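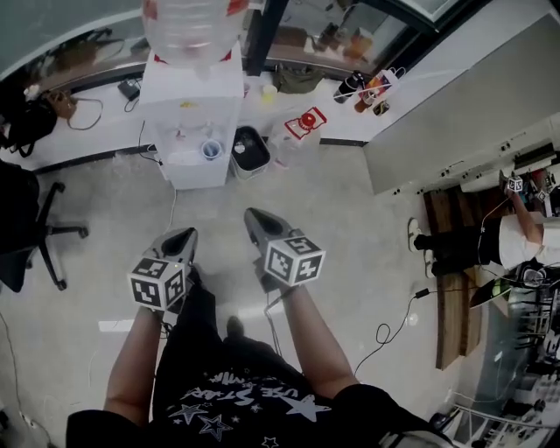

*The water corner, with the cup parked in the bottom compartment and the trash bin next door.*

I've wanted to write up my water dispenser habits since January, so here goes! I'm a bottle-on-top person and always have been. My folks bought their first one in 1979 and I spent my childhood listening to it glug.

**Give it a corner, but leave the floor clear.** You have to get a full bottle up and over, and you can't see your feet while you do it. Before I lift anything I push the chairs back and move any cords that have wandered across the floor (they always do, mine seem to breed overnight). A cord along the wall is fine. One across the walkway gets moved first.

**Wipe the neck before you flip.** Peel the cap, wipe the neck with a clean damp cloth, then turn the bottle over in one go. If you dither halfway you'll get a wet sleeve – ask me how I know.

**Keep a trash bin beside it.** Caps, seals, paper towels, tea bags. When our bin lived across the room, all of that ended up on the counter. Now it goes straight in.

**Use the open space underneath, but lightly.** A small cup is perfect down there. I tried storing a stack of Tradivik bowls in ours once and had to unload the lot every time I mopped up a drip.

**Clean the taps every 20 days or so.** OK, I picked that number because it's easy to remember. Unplug it first, then go over the taps with hot soapy water and an old toothbrush, and rinse well. For the inside, follow the booklet that came with yours. I keep mine in a zip bag taped to the back.

**Now the counter behind.** Ours is long and white and it collects everything: bags, bottles, little jars, cups that belong to no known set. I clear it at the end of the day with one Wouters basket. Whatever's still in the basket a week later gets put away properly or goes out the door.

Cables get a twist tie and a box of their own – a brown cardboard one does the job. I bought the fancy Flileck cable sleeves and went right back to twist ties.

Next time I'll do the shelf over the sink, which is a whole other mess.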